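Speaker notes – "Eight weeks with the Sola kit"
Vasilică Văduva
Ladodside Automation Evening, 13 May 2023
Talk length 34 minutes, then questions. Notes are for me, but I will share them after.

Slide 1. Title

Say good evening, say my name slowly. People here know me from the packaging line talk, so I should say at the start that today is a different subject. Today I talk about a kit that you can buy, what is in the box, what it does well and where I lost time.

I do not work for Mindard and they did not pay for the trip. We bought the kit with our own money, list price 3766, without the arm. Say "without the arm" two times. In the last talk somebody wrote to me after and was angry because he understood the arm was included.

Slide 2. What Sola is

Sola is a package for teaching a robot arm to handle small household things. You get the gripper, the wrist bracket, a wrist camera, the cables, a set of practice objects and a license for the software. You bring your own arm and your own table.

The idea is simple. A person guides the arm through a task many times, the software records it, and from the recordings it trains a model that tries to do the same task alone. Most people in this room know this, so go fast. If I see confused faces, I can give the comparison with teaching a child to set the table – you show, you show again, you do not write rules.

Slide 3. Why we looked at it

Our customer Olatunji runs kitchens for care homes. They asked if an arm could sort and put away light items after the meal. I did not want to promise anything. I wanted a cheap way to learn if the question is reasonable.

We compared three offers. One was too expensive, one had no support in our time zone, and Sola was the third. So please do not understand this as a big market study.

Slide 4. Setup on our bench

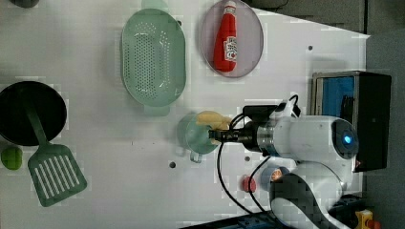 The first day is the mechanical part, and this part is good. The bracket goes on the wrist with ordinary screws. The manual has clear drawings and the screws come in small bags with the right numbers on them, which I appreciate more every year.

Cables are the weak point. They must have enough free length so the wrist can turn, but then they hang into the work area. In the second week a cable pulled out during a turn and we lost a morning of recordings before we noticed. My advice: fix the cable at two places along the arm, and turn the wrist to both ends of its travel by hand before the first recording. Mindard sells a cable guide as an extra. I think it should be in the box.

The table also matters. Choose a plain, light top if you can. We began on a brown bench with a strong wood pattern and the results were worse, and I cannot prove that the pattern was the reason, but after we changed the top they were better.

(Drink water here.)

Slide 5. The practice objects

Kitchen things, mostly toys and light items. Cookware, dishes, a spatula, a ketchup bottle, pretend food. Some visitors laugh when they see it. I understand, but light objects are the correct choice at the beginning. If the gripper drops one, you pick it up and continue. With real plates you would stop, clean, and write a report.

There is a serious point also. These objects are different from each other in how they must be held. A flat pan with a handle, a tall bottle and a small round vegetable do not want the same approach. If you train only on boxes, you will be surprised later.

Slide 6. Recording

We made 678 recordings. Of these we threw away more than I like to say, mostly from the first two weeks, when each operator did the task in his own style. One person came from above, another from the side. The software cannot guess which one you prefer.

So write down the style before you begin. One page is enough. Where does the arm start, from which direction does it come, how far do the fingers open, where does it release. We wrote this page in week three and we should have written it on the first day.

Sessions should be short. After one hour the operator becomes tired and the movements become lazy. You see this in the data as small hesitations, and the model learns the hesitations very faithfully.

Slide 7. The wrist camera

Talk slowly here, it is the main slide.

The wrist camera is the best part of the kit. The fixed camera tells you where everything is on the table. The wrist camera tells you if the fingers hold the object in a useful place. For soft shapes this is very important. With the toy banana, the fingers can take one thin flap of the peel and the rest of the body stays above them. From the fixed camera this can look like a normal grasp. Whether you accept such a grasp must be decided by you and written on the style page, before somebody asks.

The picture quality is only acceptable. You get compression blocks along the edges of objects, and things further from the gripper are blurred. I asked support for a higher quality setting and they answered that it is planned for June. I will believe it in June. 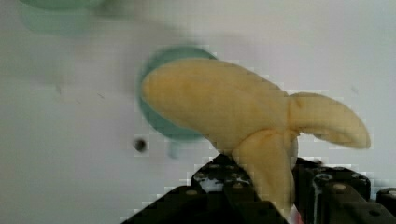 Mindard support wrote to me that the blocks do not hurt the training, because the pictures are made smaller before the model sees them anyway, and that customers worry about it more than necessary. I quote them here to be fair. They may be right. But the operator also uses this picture when he reviews the recordings, and the operator is not a model. For him it is tiring.

Slide 8. Results

Be careful with the voice, do not sell.

Hard objects with a clear shape: good, after enough recordings. Flat dishes: acceptable if they are not one on top of another. Soft objects: not reliable for us yet. Things that lie across each other, for example a spatula on a pan: the model often hesitates and then takes the wrong one.

For Olatunji my answer was: not this year for the full task, but a smaller task with cups only is worth a trial. They accepted this and I think they were relieved to hear a normal answer.

Slide 9. Should you buy it

If you already have an arm and one person who can give eight weeks, yes. It is a fair product and the manual is honest. If you need a finished application for a customer by the end of summer, no. If you hope to save the eight weeks by buying somebody else's recordings, I do not recommend it – their table and their light are not your table and your light.

Mention the license: it is for one arm. A second arm needs a second license. This is on the last page of the offer, and I missed it.

Slide 10. Questions

Questions I expect: price again, safety fence, can it wash dishes (no). For the safety question, say we ran at reduced speed with a person at the stop button during all sessions, and that this is our own rule and does not replace a proper risk assessment.

If there is time left, show the style page on the screen. Paper copies are in the blue folder, ask the organizers to put them near the coffee.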